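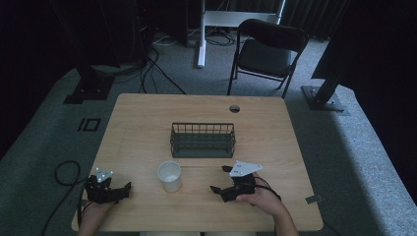 Right gripper drops out when I reach across the table

Posted by Skukard

Hoping someone's seen this before I lose another evening to it. We record with a pair of hand-held grippers, and the right one keeps losing its signal partway through a take. The task is dead simple, cup goes in the wire basket, next take. Left side is fine all day. The right one freezes for a second or two, comes back, and the jaw position has jumped. Last night I lost 7 takes out of 62 that way.

I've swapped the USB port and reinstalled the driver. Tracking on the marker plate looks solid the whole time, so I don't think it's that. It's nearly always when I'm reaching for the far side of the table. Any ideas?

Rigoberto Ledesma

Cable, I'd put money on it. If yours runs back over your wrist like mine did, every long reach pulls on the plug where it goes into the body. Mine looked perfectly seated and still cut out with a bit of sideways tug.

Start a recording, leave the gripper lying on the table and wiggle the cable right at the plug. If it drops, there's your answer. Then give it some slack, a loop big enough that your arm can go all the way out (I use a velcro strap on the forearm, a hair elastic works too), and try a new cable before you pull anything apart. I opened mine first and lost a tiny spring in the carpet, so learn from me!

Also have a look at where the cables go on the floor. I rolled a chair over one for weeks before I noticed.

Tierney

try a different computer

Consuelo Manríquez

Agree with Rigoberto on the wiggle test, but please bin those 7 takes whatever you find. The jump when it reconnects gets saved as if your fingers really moved that fast. We left a few in once and the arm learned to snap its jaw shut just short of the cup. It crushed a whole sleeve of them, and I'd rather it was cups than somebody's thumb.

Check the log for gaps in the timestamps too. Short dropouts don't always show up on the screen, so you may have more bad takes than you think.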